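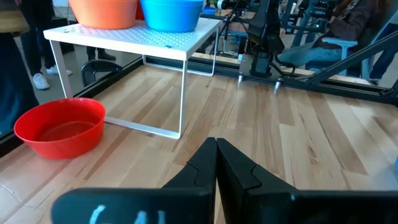

4.2 Mise en service du module d'affichage Prolten

Le module se raccorde à la prise diagnostic du véhicule, moteur à l'arrêt et contact coupé.

1. Insérer le connecteur jusqu'au déclic, puis mettre le contact sans démarrer.
2. Maintenir la touche MODE jusqu'à l'affichage du code 105.
3. Sélectionner le nombre de cylindres (4 par défaut) et valider.
4. Régler le seuil d'alerte du compte-tours par pas de 1 000 tr/min.

Remarque — Le code 552 signale une tension de batterie insuffisante. Couper le contact, recharger la batterie et reprendre à l'étape 1. 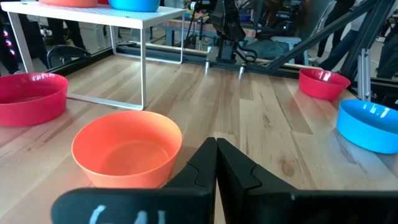 PRÉCAUTIONS D'EMPLOI

Tout réglage en cours de conduite est interdit au conducteur. Le câble doit être fixé à l'écart du pédalier et de la colonne de direction.

Attention — Sur circuit, l'afficheur ne remplace pas les instruments d'origine. Débrancher le module avant toute intervention en atelier.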